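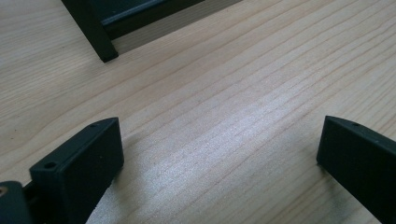
Stop making trainee teachers pay to watch

Quick one between classes, so forgive the mess.

I have been teaching mat and reformer work long enough to have trained under the old way, where you sat in the corner with a notebook, kept your mouth shut and learned more in a morning than in a month of anatomy slides. Cost me nothing. The studio got somebody to wipe down the mats after. Fair swap.

Now look at it. A trainee in my town wrote to me last week. Her course wants 50 hours of observation before she can sit the practical. Fine. Good, even. But the studio that runs the course only lets her observe there if she buys an "observer pass" for 600 dollars. On top of tuition. For sitting on a stool.

I think that's wrong and I think most studio owners know it.

The argument I hear back is that observers take up space. Do they? My room holds 6 reformers and I can still fit a person on a stool by the door. The other argument is clients don't like being stared at. Some don't. So ask them. I ask at the start of every class and if one person says no then the observer goes and gets a coffee and comes back for the next one. Takes ten seconds.

Then there's the big one, which is that teaching is work and watching teaching is recieving teaching. I have some sympathy here. If a trainee wants to sit with me after and go through why I took the springs down for one client and not another, that's my time and I might charge for it. Zoia Marchuk, who trained me, always did. A small fee, an hour, you brought your questions written down or you got sent home. But the watching itself was free. She was very clear those were two different things and I've never seen a good reason to blur them.

What the fee really does is pick who gets to teach. The ones who can find another 600 stay. The ones working evenings to cover tuition drop out, or they do their hours off videos, which some courses now accept and shouldn't. You cannot hear a client hold their breath on a video. You can't see the teacher decide to skip an exercise, because the teacher in the video was never going to skip it.

And the paperwork. Don't get me started. One log sheet I was asked to sign had a box for every exercise the trainee saw. Every one! She spent the whole class with her head down ticking. Missed a lovely bit of cueing on the side-lying series, and missed a client with a bad hip finding her own way round it. A half page of real notes would be worth more than all those boxes.

So what would I do. Free observation, written into the course price if it must be, but no surprise bill halfway through. At least half the hours somewhere other than the home studio, so people see more than one way to teach a roll down. Mixed levels. A short talk after, paid if the teacher wants paying. And no ticking.

I'm told the course people are going over there requirements again in October. Good. If you run a studio, write to them before then. If you're a trainee and you've been handed one of these bills, ask what it covers, in writing.

And my stool by the door is free most mornings. Email first, bring socks.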